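Opinion | Work and Machines
14 comments | 33 shares

I've worked at the Bretitz parts store for longer than I like to admit, and most of that time has gone on drawers. Opening them, filling them, swearing at the one that sticks. So when the firm decided that robots should learn the small-parts bench, I had feelings about it, as you might imagine!

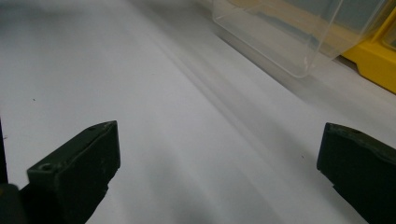

The bench at close range, between the gripper's fingers.

The teaching is done by us, you see. You take a gripper in each hand and do your ordinary job through them, slowly, and the machine is meant to pick up the knack. Nayeli Arriaga managed 33 goes on her first Thursday and went home with wrists like old rope.
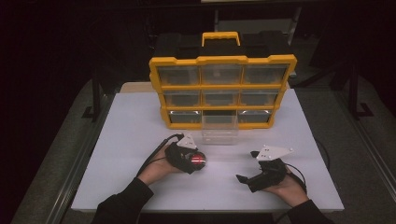

What bothers me is how we talk about it. Management calls it "helping out", as though we were lending a neighbour a ladder. I think it's skilled work (harder than the picking, if you ask me) and it ought to be paid as such. At present we get the same rate as before. 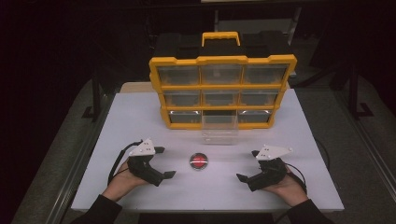
Damián Montes disagrees with me, kindly, over tea. He likes the change, he says, and his back likes it even more. I can't argue with his back. We handle around 900 orders in a busy week, and I wouldn't wish all that bending on anyone.

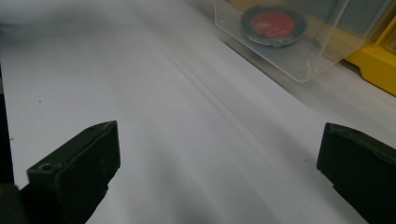 Still, I'd like it written down now, while they need our hands, what happens to the 4 of us on the bench afterwards. Cemholm got theirs in writing before the first lesson. We've been promised a chat in June.

Filed under: Working Life, Automation, Your View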